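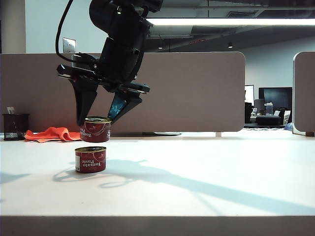

Listik

A collection of 510 song lyrics as plain text files, with the crossings-out left in.

Most lyric collections give you the finished words and nothing else. Listik keeps the drafts as well, so you can see a second verse being moved to the front, or a chorus that had four lines in the notebook and only two by the time anyone sang it. I love this stuff! I've spent more evenings than I should admit reading old drafts of songs I already knew by heart, and I hope a few of you will do the same.

The songs were written by members of the Rorolholm songwriting evenings, plus the whole back catalogue of Jollano, who very kindly handed over three carrier bags of paper and let me keep them until December.

What's in the folders

songs/ has one folder per song. Inside you'll find final.txt (the words as sung) and, where they exist, draft-a.txt, draft-b.txt and so on, oldest first.

notes/ has comments from the writers. Some are a single word. One is longer than the song.

chords/ has chord sheets for 200 of the songs. They're lined up with spaces, so please open them in a fixed-width font or the chords will wander off to the right.

index.csv is the list of everything. Start there.

fragments.txt is a long file of lines that never found a song, more than 3000 of them. My favourite file by a mile. Open it anywhere.

Columns in index.csv

id: a short name, lower case, with hyphens
title: as the writer wrote it, odd capitals and all
writer: name or initials, or "shared"
drafts: how many draft files there are (0 is fine)
form: verse-chorus, ballad, round, list, other
mood: see below
sung: yes, no, or once

The "once" value started as a bit of fun and became the thing people ask about most. It means the song was performed a single time and then put away. There's some wonderful writing among those.

A small sample

From songs/harbour-light-switch/final.txt, by Sosina Workneh:

You left the porch lamp on for me
I left it on for you
The moths have had a lovely week
They think it's half past two

And the same verse in draft-a.txt:

You left the porch lamp burning, dear
And I have left it too
The moths go round and round the glass
The way that I do you

I go back and forth on which I prefer! The draft has a tune in it already, but the moths thinking it's half past two makes me laugh every time I hear it. Sosina's note on the change reads, in full, "dear had to go".

How the text was typed up

Everything handwritten was typed by one person and read back by another, usually aloud. We kept the spelling as found. If a word was crossed out but readable, it's between double square brackets in the draft. If it was crossed out and unreadable, you'll see three question marks between double square brackets. Arrows, doodles and coffee rings are not recorded, which I do regret a little in the case of the Jollano bags.

Line breaks follow the page. That matters more than you might expect: a writer who runs out of paper at the right-hand side will break a line there, and sometimes the break stays in every later draft and ends up as a breath in the song. Iker Moya spotted this in his own work while proofreading and was quite put out.

The drafts are in order where the writer could tell us the order. Where they couldn't, the song has order-unsure.txt in its folder (an empty file, just a flag).

About the mood column

Take it lightly. Two of us read each song and picked one word from a list of 10, and if we disagreed we put both, with a slash. "funny/sad" is by far the commonest pair. Please don't train anything serious on it, and please don't write to tell me a song about a dead goldfish can't be "cheerful". The goldfish song is very cheerful. Sing it.

Getting started

You don't need any tools at all, it's only text. If you'd like to search, though, I wrote a little script called Kasten that looks through finals, drafts and fragments together and shows you two lines either side of each match. Put it in the top folder and run:

python kasten.py rain

There is a lot of rain. Try "kettle" or "brother" for something more rewarding. Adding --drafts-only finds words that were in a draft and didn't survive to the final, and that's a lovely way to lose an afternoon.

Known problems

Some ballads share verses, and we've left the copies in both places, so line counts will come out a bit high.

Accented letters went wrong in an early version. If you see odd symbols in the Spanish songs, your copy is old and you should fetch it again.

The writer field says "shared" for anything made in a group on the night. We know who was in the room for some of these but not who wrote which line, and nor do they.

The rounds are laid out as one voice. I haven't found a plain-text way to show three voices coming in that I can stand to look at. Ideas very welcome!

Permission

Every writer agreed to have their words and drafts included. You may read, print, sing and study them, and quote them with the writer's name. If you'd like to record one, ask the writer first through the Rorolholm evenings. They nearly always say yes and tend to be delighted. A writer can also ask for a draft to come out, and we'll remove it from the next version without asking why.

Adding your own

Send a folder laid out like the ones in songs/, with at least a final.txt. Drafts are what we're really after, though, so photograph the notebook page and send that if typing is a chore and we'll do the rest. Unfinished songs can go straight into fragments, even a single line.

Thanks

To Iker for the proofreading and the Spanish, to Sosina for the first folder and for letting me print the moths, and to Jollano for the carrier bags, which I do still need to give back.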